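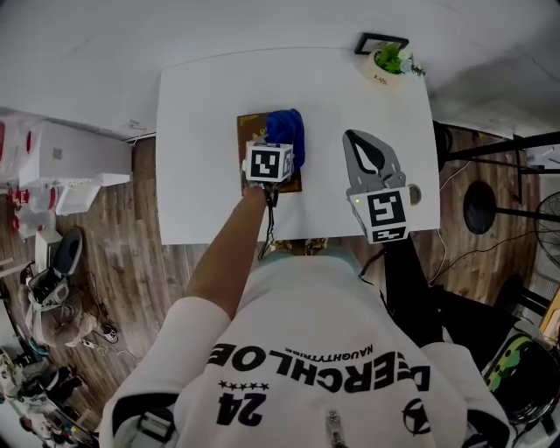
Table day at Clonunano

Quick page, more to come when I get a minute. We're going through the front room before December and the white table is where everything gets wiped and sorted. Consuelo Ticona picked the order: table first, then shelf, then the white cabinet. Walter Cárdenas has the keys, ask him if you need anything out of the back.

The brown board. Yellow label up in the corner, please leave it on, thats how we match it to the list. Blue cloth for this one, the royal blue. Use the same cloth all the way through and shake it out after.

The plant. Far side of the table, white pot, few pale flowers. Stays there. Water in the morning, half a cup, no more.

Little black picture frame. Also at the far end. Needs a new photo, Consuelo has one from the Ñahui trip.

Red and white plastic bits over on the left. Not sorted yet. Keep or toss, tell Walter by 6.

Walls and ceiling are next on the list. Scuffs come off with a damp sponge mostly, go easy on the paint. Pipes just get dusted, long pole from the hall. 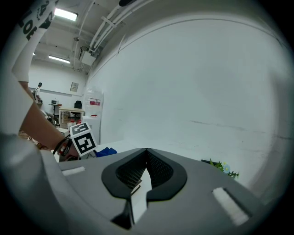
Curved white wall, faint scuffs, pipes up top.

Paint is Mollico if we end up needing a touch up, 13 dollars for the small can. Rest of the pics when the shelf is finshed.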